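`gosside-range` is a small table of claimed versus driven range for electric cars, kept by Ishbel Hepburn. It exists because I stopped believing brochure numbers, and I'd ask you not to believe mine too quickly either.

## What's in it

One CSV, 313 rows, one row per trip. Columns:

- `model` – as printed on the registration
- `claimed_mi` – maker's range figure, scaled to the charge used
- `driven_mi` – odometer difference
- `temp_f` – outside temperature at departure, from the dash
- `tires` – `summer`, `winter` or `unknown`
- `notes` – free text, often useless

The two models with enough rows to say anything are the Bianchini wagon and the Vostosance crossover. The rest have a handful of trips each. Please don't rank them.

## How much to trust it

Less than you'd like. Drivers typed their own numbers, and people who join a range log tend to be either annoyed with their car or in love with it. 41 rows have no temperature. I left those blank and did not guess.

The worst gap is in December, on the Nirkemstead hill road, where the Bianchini managed roughly 66 percent of its claim. I've seen that figure quoted as "the Bianchini loses a third of its range." It doesn't say that. It's one road, in one month, with the heater on.
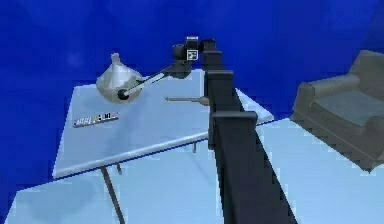 *Blue room, pale table (render).*

## Known problems

- `claimed_mi` mixes two test cycles. I marked the ones I could identify in `notes`, but I don't think I caught them all.
- 13 trips look like duplicates with different start times. They're still in.
- Software updates aren't tracked. Vostosance says its last one improved cold-weather range. I have nothing here that backs that up or rules it out.
- Dash temperatures read high when a car has been parked in the sun.

## Loading

```
import pandas as pd
df = pd.read_csv("gosside_range.csv")
df = df[df.temp_f.notna()]
```

Drop the last line if you don't care about weather, but then I'd wonder what you're using this for.

## Changes

Corrections are welcome if they come with an odometer reading. Opinions about which brand lies the most are not, and I close those issues unread. I go through the queue on Tuesday evenings – sometimes.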